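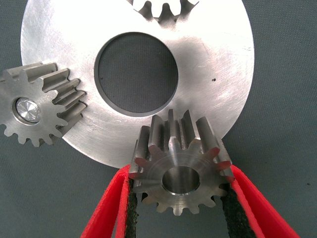 第七讲 盘类零件与直齿圆柱齿轮的识别、检查与存放

课程：机械零件与测量基础
主讲：Sérgio Leitão
修订日期：2022年5月27日

一、本讲范围

本讲讨论两类常见回转体零件：带中心孔的平面圆盘，以及直齿圆柱齿轮。内容限于零件单独放置时的识别、外观检查、尺寸测量与存放。啮合传动的强度计算在第十讲处理，本讲只引入必要的几何参数。

课前应已掌握游标卡尺、外径千分尺和百分表的读数方法，并能看懂零件图上的尺寸公差与几何公差标注。

二、圆盘类零件

2.1 基本特征

圆盘类零件的轴向尺寸明显小于径向尺寸，主要表面为两个端面、一个外圆柱面和一个中心孔。常见用途包括垫盘、法兰、隔套端盖、制动盘以及齿轮毛坯。仅凭外形不能确定用途，应结合图样、装配关系和材料标记判断。

工作中常把“盘”与“环”混用。本课程约定：中心孔直径小于外径一半者称为盘，等于或大于外径一半者称为环。该约定仅用于课内记录，不替代图样名称。

2.2 端面加工纹理

端面车削时，工件旋转，刀具沿径向进给，在端面上留下螺距等于进给量的平面螺旋线。进给量较小时，肉眼所见近似为一组同心圆。由纹理可以得到以下信息：

纹理呈同心圆状，且圆心与中心孔轴线一致，说明端面与孔可能在一次装夹中加工，但不能据此认定垂直度合格。

纹理为平行直线，多见于往复式平面磨削或刨削。

纹理为交叉弧线，多见于端铣，或立轴圆台平面磨削。

纹理方向杂乱而深浅不一，通常为手工打磨或使用过程中的擦伤。

加工纹理与划痕应分别记录。前者具有规则的方向和间距，后者穿过纹理，走向随机。判断时将光源压低，使光线与端面成较小夹角，并旋转零件两个位置以上。某一方向上不可见的划痕，转过一个角度后往往可以看清。

2.3 反光对观察的影响

金属端面具有较强的镜面反射分量。正对光源的区域亮度过高，细纹和浅划痕的对比度随之下降；背离光源一侧的纹理反而较清楚。因此，外观检查不得只看一个位置就下结论。检查台宜使用漫射光源，台面铺深色或灰色无光织物，既减少杂散反射，也避免端面与硬台面直接接触。

发现暗色小点时，先用无绒布蘸清洗剂擦拭。可擦除者记为附着物；不可擦除者在放大镜下区分锈点、气孔、夹杂和压痕。未经擦拭和放大观察，记录表中只写“暗点”，不写成因。

2.4 中心孔与倒角

中心孔承担定位作用时，孔口一般设倒角。倒角的功能有三：去除锐边与毛刺，引导轴或心轴装入，避免装配时刮伤配合面。在侧光下，倒角面与端面的法线方向不同，通常表现为孔口处一圈亮度有别的窄环。窄环宽度沿圆周不均匀时，应检查倒角与孔是否同轴，或孔口是否存在局部磕碰；观察方向倾斜也会造成宽度不均的假象，须以正视位置复核。

孔径测量位置不少于两个互相垂直的方向，并在接近两端处各测一次。卡尺内量爪在小直径孔中存在原理误差，读数偏小，公差等级较高的孔应改用内径百分表或塞规。

三、直齿圆柱齿轮

3.1 齿形与方向

直齿圆柱齿轮的齿线平行于轴线。由侧面观察，各齿表现为互相平行的长条凸棱；由端面观察，各齿沿圆周均匀分布，可见齿顶、齿槽和齿根过渡部分。若齿线与轴线成一夹角，则为斜齿轮，不适用本讲公式。

初学者常见的错误是从倾斜方向观察直齿轮后记为斜齿。正确的做法是将齿轮端面平放，用直角尺的竖边贴近齿侧，检查齿线与端面是否垂直。

3.2 基本参数

标准直齿圆柱齿轮由齿数 z、模数 m、压力角 α 确定，齿顶高系数取 1，顶隙系数取 0.25。常用关系如下：

分度圆直径 d = m z
齿顶圆直径 da = m (z + 2)
齿根圆直径 df = m (z - 2.5)
齿距 p = π m
全齿高 h = 2.25 m
标准中心距 a = m (z1 + z2) / 2

测绘时先数齿，再测齿顶圆直径，由 m = da / (z + 2) 得到模数初值，然后与标准模数系列比较。计算值与标准值相差较大时，应考虑变位齿轮、径节制齿轮或齿顶磨损的可能，不得直接圆整。

齿数必须沿整个圆周清点。在起始齿的端面作一记号，转动一周后回到记号为止。只看到部分圆周时，记录为“齿数未定”，不得由局部齿数按角度推算后填入正式表格。

奇数齿齿轮的齿顶圆直径不能用卡尺直接跨齿测量，因为一侧为齿顶时，对侧恰为齿槽。此时先测孔径 D，再测孔壁至齿顶的径向距离 H，按 da = D + 2H 计算。该方法假定孔与齿顶圆同轴。

3.3 齿顶外形

齿顶轮廓的圆钝可能来自设计，也可能来自磨损、倒角或去毛刺。判断依据如下：

各齿形状一致，两侧对称，通常属于设计或加工结果。

仅一侧齿面有材料缺失，且与主要传动方向相符，倾向于工作磨损。

个别齿异常，其余正常，倾向于磕碰或局部断损。

链轮、同步带轮也具有齿状外缘。若只能看到少量圆钝齿顶和较深齿槽，应先写“带齿零件”，待测得齿形、齿宽和节距后再定名称。

四、表面状态的比较

同一批零件中，不同零件的光泽可能不同。光泽取决于表面粗糙度、纹理方向、氧化程度、油膜及照明条件，与材料牌号没有一一对应关系。灰暗的表面不等于铸铁，明亮的表面也不等于不锈钢。材料判别应依据标记、材质证明、火花试验或光谱分析。

表面粗糙度可用比较样块作初步评定。样块的加工方法和纹理方向应与被测表面相同，车削端面不得与磨削样块比较。争议情况下以触针式轮廓仪结果为准，测量方向垂直于加工纹理。

五、摆放与存放

5.1 临时摆放

检查台上的零件应逐件分开。齿轮的齿顶和端面棱边硬度较高，靠在已加工平面上滑动时容易留下划痕；热处理后的齿轮对未淬硬圆盘的影响尤其明显。确需叠放时，层间垫软纸或毡片，取用时垂直提起，不得横向拖动。

圆盘平放，面积较大的基准端面朝向衬垫。齿轮以端面为支承，不以齿顶为支承，防止滚动。带孔零件可套在软质立柱上，立柱直径小于孔径，不得利用孔壁与立柱的过盈来固定零件。

5.2 长期存放

存放前依次完成清洗、干燥、涂防锈油和包装。手上的汗液含氯化物，干燥后的零件应戴手套拿取。课程用件每年12月统一检查一次油膜，检查结果记入实验室台账。

Stolterar 实训室的零件柜分上下两区：上区存放盘、环、套，下区存放齿轮与链轮。Plemberg 实训室沿用旧编号，领用时应对照两室的换号表，不以柜门标签为准。

六、课内实测步骤

1. 领取零件，核对编号，检查包装是否完好。
2. 用无绒布擦净端面、孔壁与齿槽，等待零件与室温一致。
3. 在侧光下检查两端面，旋转零件，记录纹理类型、划痕和暗点的位置。位置以孔中心为原点，用半径和角度表示。
4. 测圆盘外径、厚度、孔径和孔口倒角。厚度沿圆周取8点。
5. 将圆盘置于心轴上，用百分表测端面圆跳动。表针压缩量应足以覆盖全周变化。
6. 标记齿轮起始齿，清点齿数，复点一次。
7. 测齿顶圆直径，计算模数，查标准系列。
8. 测公法线长度，与理论值比较，记录差值。
9. 清洁、涂油，按原编号归位。

跨测齿数 k 在压力角为20°时按 k = z / 9 + 0.5 计算后取整。公法线长度按下式计算：

W = m [2.9521 (k - 0.5) + 0.0140 z]

上式适用于非变位齿轮。测量时两量爪须与两侧异名齿廓相切，切点应落在齿高中部附近，避免接触齿顶棱边或齿根过渡曲线。

七、记录与计算示例

某齿轮 z = 24，实测齿顶圆直径 51.94 mm。由 m = 51.94 / 26 得 1.998 mm，与标准模数 2 mm 接近，取 m = 2 mm。相应分度圆直径为 48 mm，齿根圆直径为 43 mm，齿距为 6.283 mm。

跨测齿数 k = 24 / 9 + 0.5 = 3.17，取3。理论公法线长度 W = 2 × (2.9521 × 2.5 + 0.0140 × 24) = 15.43 mm。若实测为 15.36 mm，差值为 -0.07 mm，应与图样给定的公法线长度偏差比较。没有图样时只报告差值，不作合格判定。

外观记录的写法应具体。“表面良好”“略有磨损”之类的表述不予计分。可接受的写法为：“A 端面，车削同心纹理；孔右侧一处暗点，擦拭后仍在；浅划痕两条，穿过纹理，指甲划过无阻滞感。”

八、常见错误

将反光最亮处当作表面质量最好处。
将阴影边缘当作倒角边缘读取尺寸。
数齿时未作起始标记，复点结果不一致而取平均值。齿数为整数，不存在平均。
用卡尺直接测量奇数齿齿轮的齿顶圆直径。
由颜色判断材料牌号。
未清理齿槽即测公法线，切屑夹在量爪与齿面之间，读数偏大。

九、作业

完成 Lobo 习题册中盘类零件部分的第2题和第8题，以及齿轮部分的第10题。计算过程保留四位有效数字，最终尺寸保留两位小数，单位为毫米。

实测报告附零件草图一张，标注基准面、暗点与划痕位置。测量数据用墨水笔直接填写，修改处划单线并签名，原数据应可辨认。

补充阅读：Plurnley 讲义汇编，端面跳动与端面垂直度的区别一节。下一讲使用同一套零件，编号不变。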